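Plavmont Paint & Paper Board > Watercolour > Cheap brushes that hold a point?

gumleaf_grey
Posts: 473
Okay, I need to gush for a minute. I've been painting creeks and paddocks for years with whatever came in the bargain tub, and in August I finally bought a proper round, a size 8 Soltura. What a difference! It holds so much colour that I can pull one gum branch from trunk to tip without going back to the palette. Has anyone else had this moment? And is there anything cheaper that comes close, so I can fill out the rest of the roll?

inkpot_and_tea
Posts: 2,048
Welcome to the money pit :) I love the Solturas but I wouldn't buy a whole set. You want one good round, and then a cheap flat is fine for skies. I use a Turcotte flat that has been dropped, chewed by the dog and left in the jar overnight more times than I'd like to admit, and it still lays down a lovely even wash.

saltbush77
Posts: 3,567
Going to disagree with the tea drinker. A cheap flat is where you notice it most! Mine shed hairs all through a sunset last winter and I was picking them out with tweezers. I'd spend the money on the flat and get a mid-range synthetic round. The synthetics have come a long way.

inkpot_and_tea
Which paper though? I only get shedding on rough.

saltbush77
Cold press, the Grullunia pad. Same paper as always, so I'm blaming the brush.

gumleaf_grey
Ooh, the Grullunia is what I'm on too. I tried a friend's synthetic round this morning and it was nicer than I expected, quite springy. It does dump its water all at once, which gave me a cauliflower right in the middle of the dam. I turned it into a reflection and I'm calling it a win.

mudlark_b
I'm with saltbush on synthetics, they're great for anyone starting out. One thing I'd add is to look at the ferrule before you buy. Give it a gentle wiggle, and if it moves on the handle put it back on the shelf. Mine are mostly black handles with gold ferrules, all bought on the wiggle test, and I haven't lost a head yet.
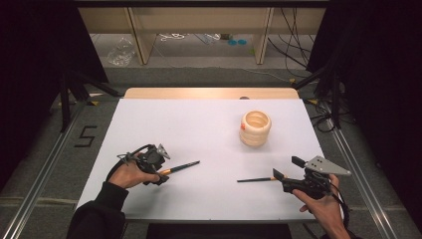 Also, dry them flat on a towel! Standing them up in a jar lets the water run down into the handle, and then the paint cracks and the whole thing goes wobbly.

inkpot_and_tea
Flat for the first hour, then upright is fine. I've done it that way forever and my handles are perfect.

mudlark_b
Apart from the chewed one?

inkpot_and_tea
That one has character.

gumleaf_grey
Love this place. I'm getting the Turcotte flat AND a synthetic round, and I'll post the same creek done with each so you can all argue about it properly. Any requests for colours?

saltbush77
Something with a big soft sky please - and check it for hairs!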